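Bench notebook: toothbrush holders
Last updated 13 July 2022
Entered by Mio Honda

Carried on with the holder comparison for Skaso. The question is still whether brushes should stand in a plain cup or in a clear box. The cup is easy to rinse, but the handles slide and cross at the bottom. The box keeps them closer to upright and takes more bench space.

Wipes stay on the bench.
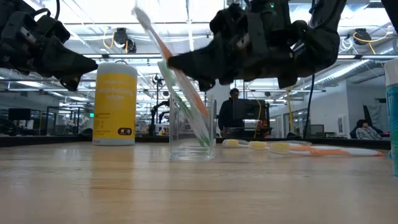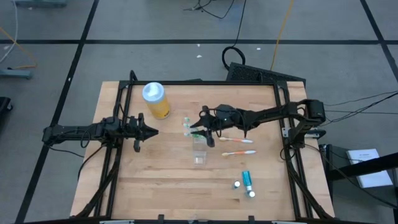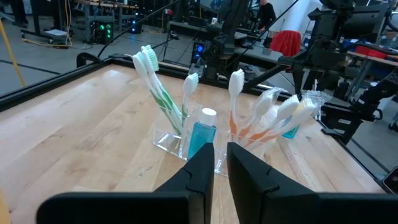 Green and white brushes:

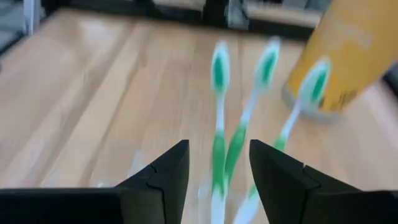 Handle thickness matters more than I assumed. A thick grip pushes its neighbor over, and the heads end up touching. Wrapped brushes take more room than bare ones, so any capacity figure has to say which was used. Oldřich wants the wrapped and bare brushes logged on separate sheets. Agreed.

To do: measure the inside width of both boxes, repeat with the Fastholm cup, order 2 more boxes. Draft to Skaso in October.

Comments

O. Kadlec: Record the cup diameter at the rim and at the base. Last sheet only has the rim.

Mio: Added, 57 mm at the base. Rim to follow.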